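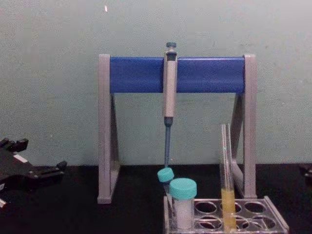
What is The Ferry Back to Beltham?

It is a romantic comedy in two parts, made by Elusell and written by Darcy Whitelaw. Each part runs for 52 minutes. Both will be shown on the Voltedell channel in March, starting at 8pm.

The story follows Nina, a ferry ticket clerk who has lived in the harbour town of Beltham all her life, and Callum, a surveyor sent to decide whether the ferry should keep running. They meet when she refuses to let him board without a ticket. He does not tell her why he is in town, and by the time she finds out they have already agreed to run the summer fair together.

Jomar Manalo directs. Erlinda Gatchalian plays Nina's mother, who owns the café by the slipway and would like her daughter to marry the dentist. Ksawery Sowa plays the dentist.

"I have watched these films since I was at school and I like the rules of them," said Darcy Whitelaw. "There is a secret, there is a party where it comes out, and somebody has to run for something. I kept all of that. What I wanted to change was Nina. She is good at her job and she doesn't need a new dress."
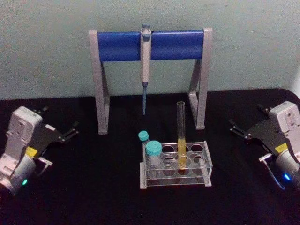 The script was chosen from 57 sent in to Elusell's open call for new writers. It was Whitelaw's first full-length work for television. She spent two winters on it while working at a letting agency in Blackwood.

Producer Benjie Aquino said: "Darcy's script made the whole office laugh, and the ending is earned. Jomar has kept it quick and has let the older characters have their share of the romance too."

Both parts will be available to watch on Voltedell's website after the first showing. Preview copies and cast interviews can be requested from the Elusell press office.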